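Two-Arm Bench Rules: Frequently Asked Questions
Clolow Shared Robotics Lab, updated July 2018

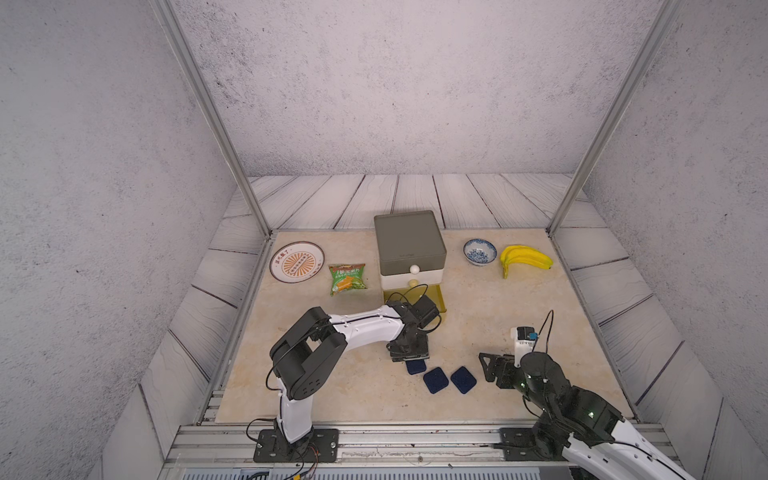
Stavros Radonjić wrote in to ask why a bench where arms handle drawers and dishes needs written rules at all, when the people running it can all see what they're doing. Fair question, and a good place to start! Two arms on one rail share the same air. Each operator watches one arm closely and the other one hardly at all, and the rules cover the space between them.

Who do these rules apply to?

Anyone who powers up an arm, moves an object on a tabletop, or reaches over the base rail. That includes visitors. If you're watching from behind the line, you only need to know where the stop button is (ask, we love showing people).

What has to be done before the arms are powered?

Walk the cables first. Start at the base and follow each one up to the wrist with your eyes, then with your hand. You're looking for loops that could catch on an elbow and for anything lying loose along the rail. Then check the mounting plates for play, put your tools away, and say "powering" out loud. Wait for an answer if someone else is in the room.

How fast may the arms move?

Cap the gripper speed at 505 millimeters per second when nobody is inside the line. For a new task, or a new person, start at 39 and work up. Slow runs are wonderful for learning, by the way. You notice the wrist doing things you'd never catch at full speed.

Can both arms work in the middle of the table at once?

Yes, and it's some of the most interesting work we do. One arm has to be named as the leader before the run begins. The other gives way whenever their paths come close, even if it got there first. Write the leader on the run sheet. Changing leaders halfway through means stopping, changing the sheet and starting again.

What objects are allowed?

Household things are very welcome: bowls, plates, fruit, snack bags, drawer boxes. Keep breakables away from the edges and don't stack them. No open liquids, no blades, nothing with a flame or a heating element. Food used on the bench is for the arms only. Please don't eat it afterward, however good the bananas look.

Do drawers need special care?

They do. A drawer left partly open changes where a gripper can safely go, so its position goes on the run sheet along with everything else. Never hold a drawer box steady by hand while an arm is pulling. If it slides, stop the run and fix the box to the table.

I dropped something inside. Can I just grab it?

Stop both arms first. Both! A paused program isn't a stop. Press the button, wait for the arms to settle, reach in, step out, and then release. Ksawery Nowakowski timed this for us and it took 16 seconds, so there's really no hurry.

Do indicator lights tell me it's safe to reach in?

No. Lights vary between models and settings, and we don't use them for that. The stop button is the only signal that counts.

Where do I report a near miss?

On form 703, in the Asora folder by the door. Names are optional. Radosław Pawlak reads every form, and several rules on this page grew out of them, including the one about leaders. Small stuff is worth sending too: a snagged wire, a gripper that closed late, a confusing label.

Can I suggest a change?

Please do! The next review is in August. Put your idea on the Walczak board or tell Fidel Acuña, and say which rule you'd change and what happened that made you think of it.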